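3.2 Demonstration collection

All demos were collected at the Kilville site, one operator per shift, same arms as in Section 3.1. We wanted kitchen handling with few props and lots of starts. Not polished runs — starts. Two earlier rounds (Linell set, see Appendix B) had clean trajectories but nearly all began from the same pose, and the policy learned the pose more than the task.

So for this round: object positions re-drawn before every episode from a printed list, operator not allowed to practice the layout first. Target was 700 episodes. We kept 500 after filtering. Dropped ones were mostly sync faults between the head stream and the joint log, plus a batch where the gripper channel was saved at the wrong rate. Failed grasps were kept if the operator recovered within the episode, and labeled as such.

Episodes capped at 60 seconds. Anything longer was cut by the recorder and thrown out automaticaly, which probably biases the set toward easy placements. We did not correct for this.

Tasks are tagged by object pair (mug / mug tree, plate / rack) and by which arm moves first. Tags were entered by the operator right after each run, then checked against the joint log. Agreement was 86 percent; the rest were retagged by hand.

Figure 4 gives the head view with one gripper over the mat and one over a cardboard box. Mugs on the tree, plates in the rack, one plate lying flat, toaster oven at the right side.

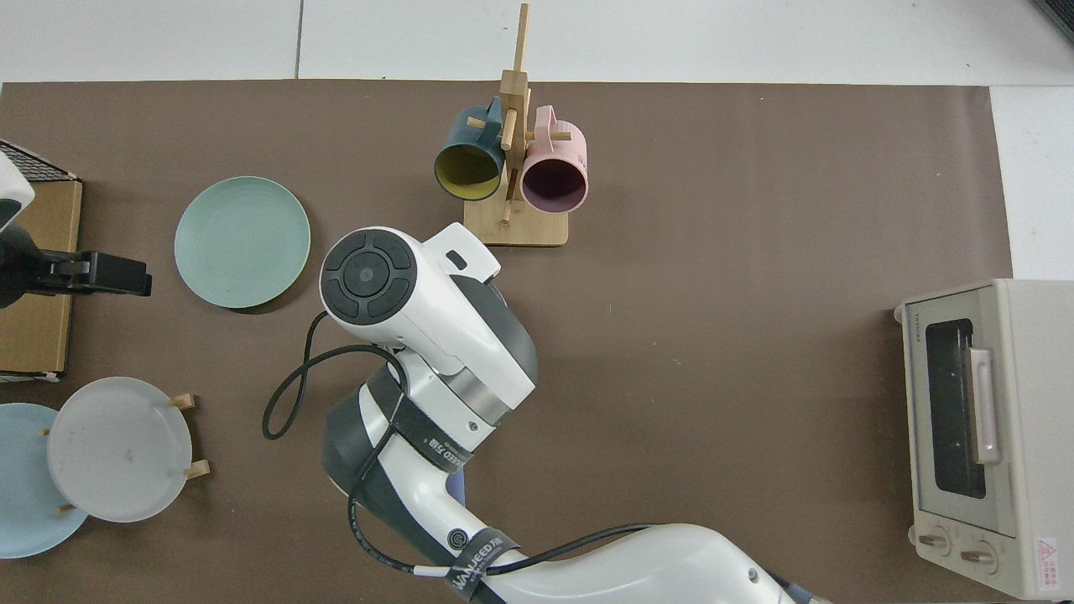

Figure 4. Head view of the floor mat layout, mug tree and dish rack tasks.

Tanner objected on an early draft that keeping recovered failures would teach the policy to fail first, and asked for a split without them. Fair point. We trained on both splits — results in Table 3 — and the gap is small for plates, larger for mugs, where the approach angle matter more. Ellis suggested weighting the recovery segments only and leaving out the slip itself. Not tested here, the labels are too coarse for it.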